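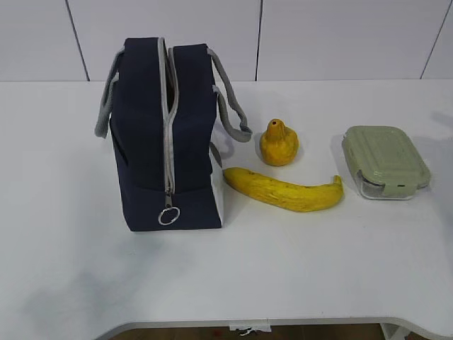
Paying to be remembered properly

July 3, 2023

My uncle Idris Maddocks died in March, and by the time we'd got home from registering the death I had three emails about candles. You could light one on his page. I hadn't made him a page. The funeral director had, as part of the package, on a website called Evier, and it had gone live with his name spelled right, his dates spelled right and a stock photograph of a lake behind them. He didn't care for lakes. He'd been a bus mechanic in Newport for most of his working life and his idea of a view was an open bonnet.

I should say that the funeral director was kind and did the important parts well. I've no complaint about the service, the cars or the sandwiches. My quarrel is with the page, and with the whole business that has grown up around putting a death notice on the internet.

When my grandmother went, you rang the local paper and a woman took down the words and told you the price. It was a line rate and it was dear, so everyone wrote the same thing: peacefully, at home, beloved wife of, family flowers only. You cut it out and put it in the Bible or the biscuit tin. Mine is in the biscuit tin. I'm not pretending this was a golden age. My mother and her sister fell out over whether "peacefully" was worth paying for, as it wasn't true.

Evier lets you write as much as you like for nothing, up to 2,000 words. I was suspicious of that from the off, and I was right to be. The words are free. Taking the lake off costs money. A virtual candle is free for a month, after which it "fades" unless somebody pays to keep it lit, and the person who gets the email saying it is fading is whoever lit it. So my cousin's daughter, who is nineteen and was fond of him, had a message in April telling her that her light for Idris was going out. She paid. Of course she paid. I'd like to meet the person who wrote that email and ask them what they thought they were doing.

I wrote to the company and got a reply with my name in it and not much else. They said families found the reminders "comforting". Which families? I asked, and didn't hear back.

Then there was the writing of the thing. The site offers to help. You fill in a form with his hobbies, his career and three words that describe him, and it gives you a paragraph. I tried it out of nosiness. I put in buses, crosswords and Caldeira, which is a card game he learned off a Portuguese fitter and played all his life, very badly and for pennies. It came back with a man who had "a passion for public transport" and "lit up every room he entered". I was in a great many rooms with Idris. He would come in, ask who had left the landing light on, and sit down.

My cousins liked it, I have to report. One of them said it was lovely and why couldn't we just use it. And I do see the appeal, when there are forms on every surface and the bank wants another copy of the certificate and you've been on hold since breakfast. I'm the one in the family who writes things down so I got the job, and I was slow, and there was some feeling about how slow I was. It took me 9 days. The funeral had been and gone by the time I'd got it right, which you could fairly say defeats the object.

What I ended up with was short. Where he was born, where he worked, who he married and that she died before him. That he once drove to Ustitz to fetch a gearbox because the haulage quote was, in his words, daylight robbery, and spent more on the petrol than the haulage would have cost. That he did the crossword in pen. I left out the falling-out with his brother, although everybody who would read it knew about it, and I've gone back and forth on that ever since. An obituary with no faults in it always makes me wonder. I read a lot of them (I have since I was a girl, it's the first page I turn to) and the ones I believe are the ones with a bit of grit. "He did not suffer fools" is the usual code. "She knew her own mind" is another. If somebody "lived life to the full" I assume drink.

I talked this over with Sumaiya Wanigasekara, who I used to work with and who lost her father the year before last. She told me I was being a snob. Half of her family are in Colombo and Melbourne and couldn't get over, and for them the page was where it happened. They posted photographs she had never seen, one of her dad on a motorbike with a moustache, before she was thought of. An old neighbour turned up in the comments, having found it by searching for his name. You don't get that out of a biscuit tin, she said, and I had no answer to it, so I asked whether she'd paid for the candles. She'd used a different firm, Lernik, and they didn't do candles. They did trees.

Don't get me started on the trees. You pay for a tree to be planted in memory and you get a certificate with a number on it. I asked, on Sumaiya's behalf and with her permission, where her father's was. The answer was that trees are planted "in areas of greatest need" and it isn't possible to identify individual ones. It might well be a very good scheme. There may be a hillside somewhere thick with other people's fathers. I would just want to see it before I handed over my card number, and she says that's why I'm not invited to things.

I looked through the comments on Idris's page again last night. There are 6 of them. Two are from family, one is from a man at the depot who says he still has a socket set he borrowed and feels bad about it, and one is from the funeral director thanking us for choosing them, which I think should have been a letter. The other pair are from people I have never heard of, and neither of them mentions a single thing about him. "So sorry for your loss, gone too soon." He was eighty-eight. I've clicked on the names and got nowhere. I'm told there are people who go round these sites leaving messages for strangers, some out of kindness and some to get a link in, and I can't tell which sort these are. I've left them up. My cousin thinks they're nice.

The socket set man left his email, so I wrote and told him to keep it. He wrote back the same afternoon with a long story about a bus, a flooded underpass and Idris in his good shoes, none of which I'd ever heard. I've asked him if I can add it to the page. I know, I know. But I'm also printing it out, and it's going in the tin.

As for me, I've written mine already. It's in the drawer with the insurance, two paragraphs, and the second one says no candles. My son says that he can't promise anything. If you've used one of these sites and found a way to stop the emails, please leave a comment, because the unsubscribe link on ours goes to a page about pre-paid plans.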